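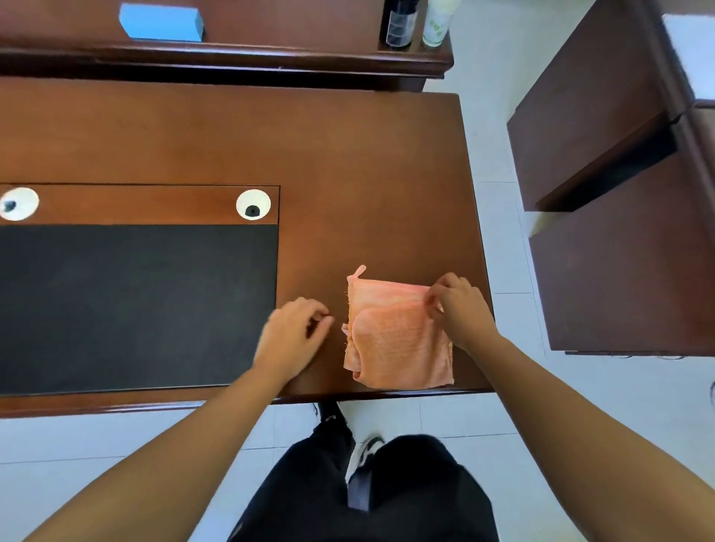 The towel on the desk, one corner pinched.

The Dellodix had been folding badly since Friday, and I had come to be rather fond of it, so I stayed on with the 3 mm key and the good lamp and took my time over the wrist. Four screws, a dab of grease, then the belt, which always sulked in November.
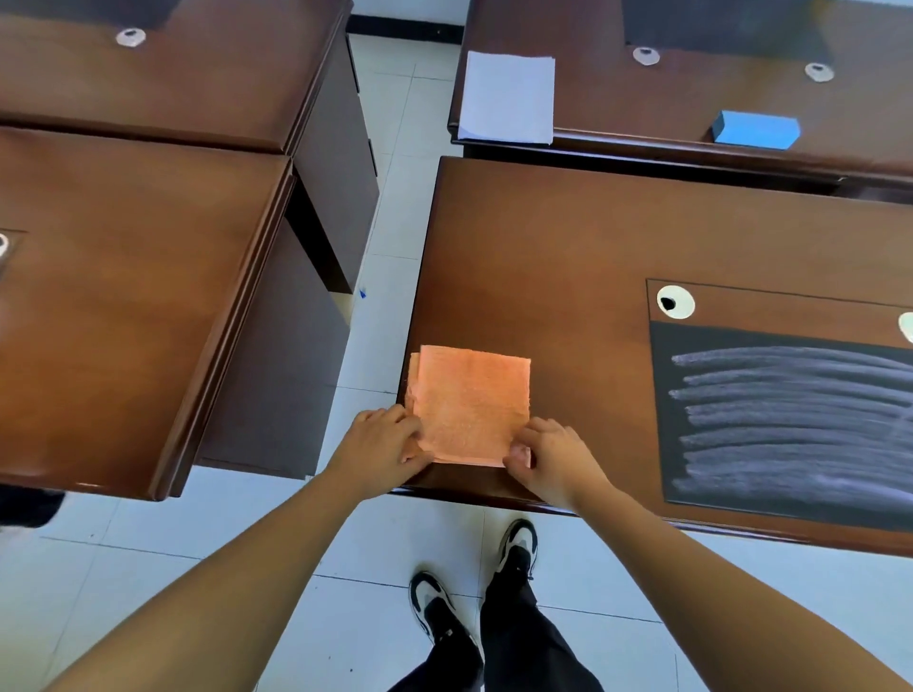

Jang, the old folding program, wanted to be taught again from the start once the belt was on – 80 folds by hand, slow ones, and my mother would have approved of every crease. I pressed the orange cloth flat near the corner of the desk, left hand spread, right hand tucked under the edge, and thought of her linen cupboard. By nine I was humming, and I went to switch the machine back on.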